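Trirkell Users' List: Archive
Home | Threads | Search | Subscribe | Help

Category: Lists and Mail > Server Administration > Digest and Threading

Re: [trirkell-users] Broken threads after moving the archive to 5.x
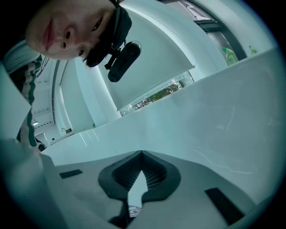 1. The quoted message

Joaquim Pacheco wrote:

> We moved our list archive from the old Ollow host to a new machine in
> October and imported the mbox files with the stock import script. The
> import finished without errors. The message count matches.
>
> Threads are wrong, however. Messages that used to sit under one parent
> now appear as separate threads of one or two messages each. In the
> largest month I count 227 threads where the old archive had 195. A few
> threads have gone the other way and contain messages on two unrelated
> subjects.
>
> I have tried rebuilding the index twice and the result is the same both
> times. Our members mostly use Grarkov webmail, some use desktop clients,
> and a fair number read the digest and reply to that.
>
> Is there a setting for the old behaviour, or do I need to repair the
> mbox files by hand? I would prefer not to do that.
>
> Joaquim

2. Reply

Joaquim,

You are seeing two separate faults, and they need separate fixes. Rebuilding the index will not help with either of them, as the rebuild reads the same headers and applies the same rules.

The split threads first. Version 4 joined a message to a thread if any one of three things matched: In-Reply-To, any entry in References, or the subject line after removing "Re:" and the list prefix. Version 5 uses the two headers only. Subject matching is off by default. Any reply that arrived without usable headers was previously rescued by its subject and now stands alone.

You can turn subject matching back on in the archive section of the list configuration:

 thread_by_subject = yes
 thread_subject_window = 9

The window is in days. A message is joined by subject only if the latest message in the candidate thread is no older than that. Version 4 had no window at all, and that is why old archives sometimes show a question from March attached to an unrelated one from the previous summer with the same title. Lists with recurring subjects ("Minutes", "Server down again") should keep the window short. I use nine days on the lists I run and have had no complaints. If your members tend to reply after a long gap you may want more.

Check the subject prefix setting before you rebuild. If the list tag changed during the move, even in case or spacing, the stripping rule will not match the old messages and you will get nothing from subject matching for anything before the move. You can give more than one prefix, separated by commas:

 strip_prefix = [ourlist], [OurList], [our-list]

There is also the matter of translated reply markers. The default set covers "Re:" and "Fwd:" and stops there. "RES:", "AW:", "SV:" and "TR:" have to be added by hand:

 reply_markers = Re, Fwd, RES, AW, SV, TR

Do not include the colon. The parser adds it, and with two colons it matches nothing and says nothing in the log. I lost most of an afternoon to that one.

Now the merged threads. These come from digest replies. When a member replies to a digest, the client puts the Message-ID of the digest in In-Reply-To. The digest is itself a message, so every reply to it is given the same parent, whatever the subject. Version 4 hid this by discarding digest IDs at import. Version 5 is meant to do the same, but it recognises a digest by the X-Digest-Volume header, and digests produced on the older Ollow hosts do not carry it.

Two ways to deal with this:

a) If your digests have a regular subject line, set digest_subject_pattern to match it. The import script will then treat those messages as digests and ignore them as parents. The pattern is matched from the start of the subject, before the prefix is stripped, so it must include the list tag.

b) If the digests were never stored in the mbox, the pattern has nothing to match. In that case, look at how the IDs were generated. Ollow digest IDs normally contain a fixed string before the host name. Put that string in ignore_parent_ids. Wildcards are allowed at either end but not in the middle.

I would try (a) first. Run this to see whether the digests are present:

 grep -ci '^Subject:.*digest' ourlist.mbox

A zero means you want (b). Anything else, look at a few by eye, as members do write the word "digest" in their own subjects.

Once the settings are in place, do not run the ordinary rebuild. It keeps the existing parent table and only adds to it. You need the full one:

 tk-archive rebuild --drop-parents ourlist

Take a copy of the archive directory beforehand. The option deletes the parent table at the start of the run, and if the process is killed part way through you are left with a flat archive until you run it again. Web access continues to work during the rebuild, but the pages will show odd threading until it finishes. On my largest list, with 177 MB of mail, it is quick enough to run over lunch.

One thing that will not come back. Links to individual threads use the number of the first message in the thread. Where the parent changes, so does the link. Links to single messages are unaffected. If your members have bookmarked threads, or if other sites link to them, keep the old thread map (threads.map in the archive directory) and set legacy_thread_map to its path. Old links will then redirect to the nearest message that still exists.

As to editing the mbox files, please leave them alone. I have seen two archives where someone inserted References lines with a script and upset the "From " line escaping in the process. The messages after the first fault were all joined into one very long body.

For the webmail users, could you post the full headers of one reply that was split? Giáp had a similar report on the developers' list concerning replies whose References header was folded across lines with a tab. If yours look the same then subject matching will cover the fault, but it ought to be fixed in the parser and I will add your sample to his report. Remove the addresses if you like, but keep the white space exactly as it is, and send it as an attachment so that nothing rewraps it.

Regards,
List owner, trirkell-users

Previous by date | Next by date | Previous in thread | Thread index

Contact the list owner | Copyright of messages remains with their authors | Back to top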